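Home | Diary | Well Log | Contact

August, entry begun 6:40 a.m.

Static level in the Hetimdale well this morning was 711 cm below the casing rim. Pump off overnight, so the reading should be good. Repeated the dip and got the same number. The tape was wiped and chalked again between readings.

Ran the drawdown test after breakfast. Throttled the discharge valve at the start, since the old gauge sticks at the low end and I do not trust it below half scale. The level dropped fast for the first few minutes, then flattened. After 140 minutes I shut down and logged recovery until it was back within 2 cm of static. The curve has the same shape as last summer's but sits a little lower throughout. Could be the dry spell. Could be scale on the screen. One test does not separate the two.

Eleni Gashi phoned from Birkby while recovery was still running. Her well is on the far side of the ridge and has gone cloudy again, fine gray silt, worst in the first bucket. She has been cycling the pump on short bursts to fill the stock tank, and I suggested longer runs at a lower rate. She will try it and send me her levels. I asked for depth from the rim and not from the ground, as her spring figures mixed both and I spent an evening sorting them out.

Lab sheet from Dumitrescu came in the mail. Hardness is 316 mg/L as calcium carbonate, up on the last sample. Iron is unchanged. The hardness explains the kettle and supports the scale theory for the screen, though weakly. A second sample goes out next month, drawn after a full purge this time -- the last one was drawn too early and I noted that on the form.

Replaced the check valve washer. The old one had a groove worn on one side. Kept it in the jar with the others.

Spent the evening copying the field sheets into the bound log. Pencil first, ink after checking.

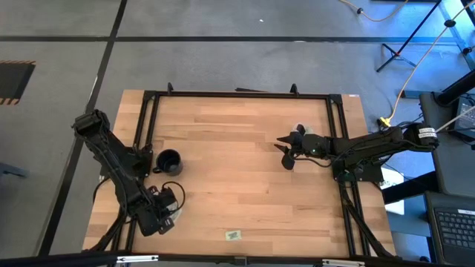 Butcher-block tabletop, pale and tan strips.

Gokton quoted for a new gauge, glycerin filled, bottom entry. Delivery is slow -- I will order anyway. Still to do: grease the wellhead bolts, relabel the breaker, find the spare float switch. Rain gauge empty at 9 p.m.

Recent entries
Float switch, second attempt
Birkby levels, spring figures corrected
Pressure tank recharge
Notes on chlorinating the Hetimdale well
Pipe insulation, north wall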